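Vindska Serving Tray, Red

We've been selling the Vindska for a good while now, and it's still the tray we reach for at home when there are too many things to carry and only two hands to do it with. It's a plain rectangle with generously rounded corners and a raised rim all the way around, in a red so cheerful you'll never have to hunt for it at the back of a cupboard. We did think about offering it in quieter colors (and we may yet!), but the red is the one people keep coming back for, and we're rather fond of it ourselves.

The rim is the part we fussed over the longest. Too low and your forks and spoons slide off on the way to the porch, too high and you can't comfortably lift a plate out from the side. The one we settled on is 24 mm, and it gives you something solid to curl your fingers under as well. The tray is molded in one piece from Jillatex, a tough, slightly matte plastic that doesn't mind being dropped on a kitchen floor now and then, and there are no seams for crumbs to settle into.
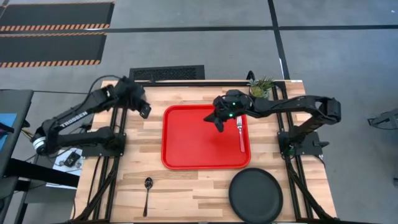
It's also a very nice size for setting the table. Plenty of our customers load it up with the flatware, carry everything over in one trip, and let it sit in the middle while people help themselves. When the meal is done it does the same job in reverse — forks and spoons back in, a quick wipe of the tabletop, and off to the sink. If you have a wooden table you're careful with, you'll be glad to know the underside is smooth, with four soft feet set in from the corners.

Care is easy. The Vindska can go in the dishwasher on the top or bottom rack, wherever you can make it fit, or you can wash it by hand with a soft sponge and ordinary dish soap. Please don't use it in the oven or the microwave, and go easy on scouring pads, which will dull the finish. Tomato sauce and beet juice rinse off nicely if you don't leave them overnight.

Details
Material: Jillatex, one-piece molded
Color: red
Length: 400 mm
Rim height: 24 mm
Feet: four, soft, non-marking
Made by: Grivico

Plates and flatware are sold separately. The Won flatware range goes very well with it, and you can buy the forks and spoons singly if you only need to replace a few. Trays stack inside one another for storage, and we give 15 percent off when you order four or more. Orders placed before noon leave our warehouse the same day.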